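生活支援ロボット機材調達 第7回打合せ 議事録
開催月:4月 場所:マトゥバー棟2階 会議室

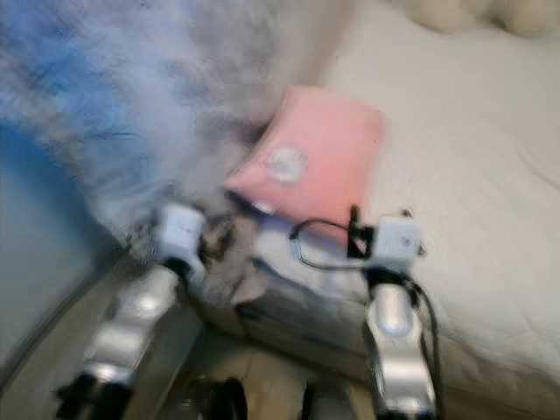

1. 前回議事録の確認
前回の議事録は修正なしで承認した。前回の持ち越しは、双腕機の追加導入、寝具作業用の消耗品費、ケーブル類の更新の3件で、いずれも今回の議題に含めた。

2. 今年度予算の残額と枠組み
事務担当から、今年度の機材枠は税込で総額287万円との説明があった。このうち136万円は腕部ユニットの追加に充てることが前年度末の段階で決まっており、用途の変更には部門の再承認が必要になる。残りの151万円で、手首部と把持部の予備、配線、寝具類、保守契約、設置工事をまかなう。
計算担当より、保守契約を年度の途中から始めた場合、月割りになるのかという質問があった。事務担当は、Clemow側の規定では月割りになるが、最低契約期間が7か月なので、9月開始であれば年度内に収まると回答した。10月以降の開始では翌年度にまたがり、支払いの処理が二度に分かれる。9月開始を前提に進めることとした。

3. 腕部ユニットの追加について
候補はClemowとKoltolardの2社。両社とも見積は受領済み。
・Clemow:本体価格は枠内に収まる。納期は発注から21週。現行機と制御系が共通で、移行作業はほぼ発生しない。
・Koltolard:本体価格はClemowより低いが、制御箱を別に購入する必要があり、合計では枠を超える。納期は短い。可搬重量に余裕がある。
作業担当から、寝具を扱う範囲では可搬重量が足りなくなったことはなく、枕、毛布、薄手の掛け布団までなら現行機で足りているとの意見が出た。厚手の掛け布団を持ち上げる作業を将来の計画に入れるなら話は別で、その場合は可搬重量よりも腕の長さが先に問題になるという。ベッドの奥側の角に届かせるには台車の位置を変えなければならず、1回の作業で二度動かすこともある。
設備担当からは、腕を長くした機種は居室模型の中で壁に当たるおそれがあるとの指摘があった。ベッドと壁の間隔を広げれば避けられるが、実際の居室の寸法から離れてしまう。間隔は現状のままとし、腕の長い機種は今回の対象から外す。
Clemowを第一候補とすることで合意した。ただし21週の納期では、6月中旬に発注しても設置は11月になる。分納、または評価機の先行貸出ができないか、事務担当が問い合わせる。

4. 把持部の予備と交換周期
現在、把持部の予備は左右共用で1組しかない。前年度は交換が重なり、片腕だけで作業した期間が二度あった。今年度は予備を2組に増やす。
指先の滑り止め材については、布地を相手にすると摩耗が早いとの報告があった。交換の目安を使用時間で決めるか、把持回数で決めるかで意見が分かれた。使用時間は記録が簡単だが、枕の角をつまむ作業と毛布を引く作業では減り方が違う。当面は使用時間で管理し、作業の種類を備考に残す。備考欄の書き方は作業担当が案を作る。
滑り止め材の購入先は現行のままとする。まとめ買いによる値引きはあるが、保管中に硬くなった例があるため、半年分を上限とする。

5. ケーブル類の更新
設備担当から、手首部より先の細いケーブルがベッド上で布に触れやすく、取り回しを見直したいとの提案があった。方法は次の二つ。
(1)被覆の厚いケーブルに替え、固定具の数を増やす。
(2)前腕に沿わせる保護管を付ける。
(1)は費用が小さく、作業も半日で済む。(2)は見た目も整い、洗濯後の毛羽が付きにくいが、手首を大きくひねったときに管が突っ張る可能性がある。試しに片腕だけ(2)を付けてはどうかという案も出た。左右で条件が変わると作業記録の比較がしにくくなるため、これは見送る。
(1)で両腕とも更新する。保護管は、追加ユニットの設置時に改めて検討する。

6. 寝具・模擬居室用品
これまで寝具は職員の持ち寄りと少額の都度購入でそろえてきたが、今年度から予算に項目を立てる。
作業担当の説明では、寝具の種類が偏っていることが課題になっている。枕は角形で中綿の柔らかいものが多く、そばがらや低反発のものが少ない。カバーの手触りによってもつかみやすさが変わる。シーツは白系に寄っているため、柄物と濃い色を加えたい。タグの有無や縫い付け位置も種類を分けて集めたいという希望があった。指先がタグだけをつまんでしまうことがあり、その対策を検討する材料になる。
ぬいぐるみやクッションなど、ベッドの上に置かれがちな小物も購入対象に含める。毛足の長いものは毛が抜けて関節部に入る心配があるので、購入前に現物を確認する。
事務担当から、寝具は消耗品扱いでよいが、マットレスは備品登録が必要との補足があった。マットレスの買い替えは今年度は行わない。現在のものは縁が丸みを帯びていてシーツの掛け直しが難しいとの声があるが、作業条件としてはむしろ残しておきたいという意見が多かった。
洗濯は引き続きMendbergに委託する。単価が上がったため、回収を月4回から月3回に減らす。足りない分はシーツの枚数を増やして補う。

7. カメラと照明
動きの速い区間で映像がぶれるとの報告が続いている。カメラの更新と照明の増設のどちらを先に行うかを話し合った。
計算担当は、露光時間を短くできればかなり改善する見込みで、そのためには明るさが足りないと説明した。照明の増設であれば工事を含めても予算内に収まる。カメラの更新は固定具の作り直しを伴うため、今年度は見送りたい。
設備担当から、天井に灯具を足すと白い寝具の表面が飛びやすくなるとの懸念が出た。銀色の外装にも強い反射が出る。拡散板を付けた灯具を壁側に置く案で見積を取り、設置前に仮置きで確認する。居室の照明として不自然な明るさにならないよう、調光できるものを条件に加える。

8. 安全・運用
台車周辺の床に物を置かないという取り決めが守られていない日がある。作業前の点検表に床の確認欄を追加する。点検表は紙のまま続け、端末への移行は次年度の検討事項とする。
非常停止ボタンの増設については、ベッドの足元側に1か所追加する。費用は設置工事に含める。

9. 決定事項
・腕部ユニットはClemowを第一候補とし、136万円の枠内で調達する。
・保守契約は9月開始とする。
・把持部の予備を2組にする。
・ケーブルは被覆の厚いものに両腕とも更新する。
・寝具類に予算項目を設け、Mendbergの回収は月3回とする。
・カメラの更新は見送り、照明の見積を取る。
・非常停止ボタンを1か所追加する。

10. 宿題
事務担当:Clemowへ分納と評価機貸出の可否を確認。Koltolardへは結果が出るまで回答を保留する旨を連絡。
設備担当:照明と非常停止ボタンの見積取得。ケーブルの型番一覧を作成。
作業担当:寝具の購入希望一覧(種類、枚数、優先順位)を提出。滑り止め材の備考欄の案を作成。
計算担当:照明の明るさを変えた場合の露光条件を整理し、必要な照度を設備担当に伝える。

11. その他
マトゥバー棟の搬入口が夏季の工事で使えなくなる期間がある。日程は未定。大型の荷物は北側の通用口からの搬入になるが、幅が狭いため、追加ユニットの梱包寸法をClemowに確認しておく。
駐車場の利用申請は各自で行う。

次回は5月、13時30分開始。会場は同じ会議室。見積書の写しは前日までに共有フォルダへ入れること。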